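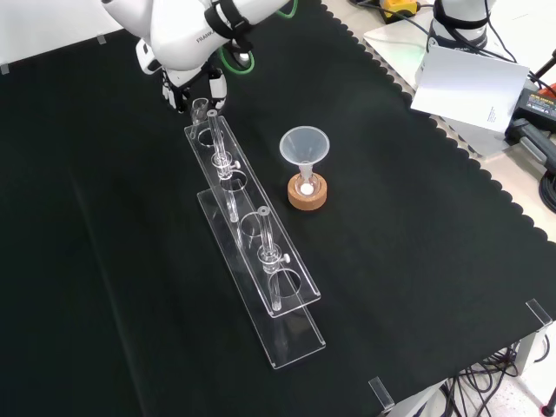
Glass tubes in a clear stand. Thread on the words "lab tested" follows.

---

I bought a shower filter in June. The Jestero. It says LAB TESTED on the front of the box in letters bigger than the brand name, and I'd like to know what I paid for.

---

Tested for what? The box doesn't say. Tested by whom? Doesn't say. Did it pass? You'd think they'd mention it.

---

Lots of things get tested. I was tested in high school chemistry. Ask my mother how she felt about the results.

---

So I wrote to customer service and asked three questions: which lab, which test, can I see the report. Got a reply the next morning, very friendly, telling me the filter is "rigorously lab tested for your peace of mind."

---

Wrote back. Same three questions, numbered this time. The second reply had a coupon in it.

---

The back of the box says it "reduces up to 90% of impurities." Read that again slowly. Up to 90% includes 4%. It includes zero. And which impurities? Chlorine and sand are very different problems.

---

Somebody is going to tell me the reviews are great. I saw the reviews. There are 1547 of them and the ones I read were mostly people saying their hair felt softer. Maybe it did! I'd also just paid 50 bucks for a shower filter and I also wanted my hair to feel softer.

---

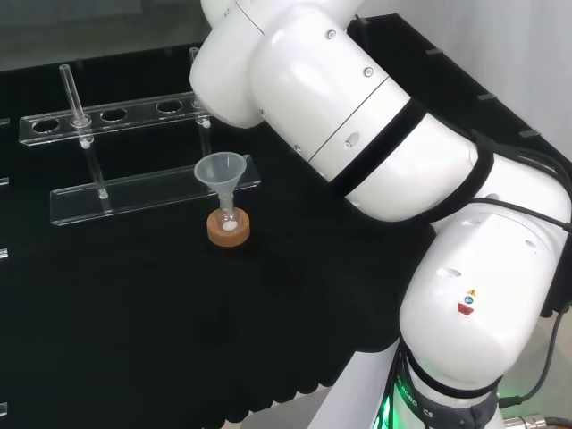

Which brings me to my other complaint, the word "independent." Wudholm makes a pitcher filter, and their site says the numbers come from an independent lab. Good. Name it. A lab that did honest work would probably be fine with having its name on the page.

---

And independent can still mean paid. I don't think paid is a scandal, by the way. Testing costs money and somebody has to cover it. But if you pay for six tests and print the best one, I'd like to hear about the other five.

---

I have no idea if Wudholm did that. I have no way to find out, and that's my whole problem with it.

---

Gwenllian Prothero asked in the replies whether any of them publish the full report. One that I found so far. Ertürk has a PDF, four pages, linked at the bottom of the product page in tiny gray type. It names the lab. It says how much water was run through and what was in it to start with.

---

The Ertürk numbers are also kind of boring. Chlorine goes down a lot at first and then less as the cartridge gets older. Nothing much on hardness. I trusted it more for that, though I'll admit "boring so it must be true" is its own way of getting fooled.

---

Rostyslav Lytvynenko says I'm being unfair and a shower filter isn't medicine. Fair enough. But if it isn't medicine, stop putting a guy in a white coat on the box.

---

What I'd want on a label:
- what was measured
- before and after, with units
- how old the cartridge was
- name of the lab

That fits on the side of the box. There's currently a drawing of a waterfall there.

---

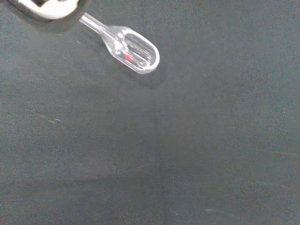 Also, check your own water before buying any of this stuff. My city posts a report every year and I had never opened it. It took me 50 minutes to read, mostly because I kept looking up words, and chlorine was well inside the limit. I might have been trying to fix water that was okay.

---

The itchy scalp that started all this? I switched shampoo the same week I put the filter in. So I can't tell you which one did it. If either did. I ran a bad experiment in my own bathroom and I'm aware of that.

---

Meinir Hughes wants to know about the Zurnaseck test strips. I've got a pack. Dipped two in the same glass, back to back, and they came out different shades. Could be the strips, could be me squinting at a color chart under a yellow bulb – I'm not going to call it either way.

---

The strips are "lab tested" too. Of course they are.

---

Update 6/25/20: third email from Jestero. They've passed my question to the product team and want me to rate the conversation. I gave it two stars. Same three questions went back with the rating, and the coupon expires tonight.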